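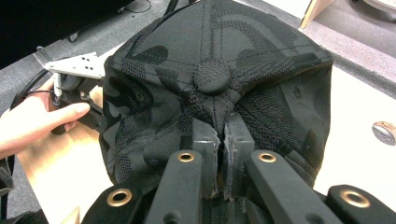
January 2023

We finally stayed at Villik, the little guesthouse up the hill from Skundbridge, and I've been going on about it to everyone at work ever since! Four nights, one room under the roof, and a window seat I'd happily have brought home with me.

There are only seven rooms, so breakfast is quiet and you get to know the other guests a bit (a couple from Rodside told us which bakery to try, and they were so right). The owner, Edgardo Enriquez, makes the rye bread himself and puts out a plum jam that I ate far too much of – on toast, on pancakes, once straight off the spoon.

Our room was called Siliņa, after his grandmother's family. Big soft bed, good reading lamps, a shower with real pressure. The stairs are steep, so ask for the ground floor if your knees complain. Parking is on the street, and we ended up nearly 400 yards away the first night with two suitcases and a lot of slush.

The 837 bus stops at the bottom of the hill and goes right to the station. We've already asked about July, and he's holding Siliņa for us until the end of the month.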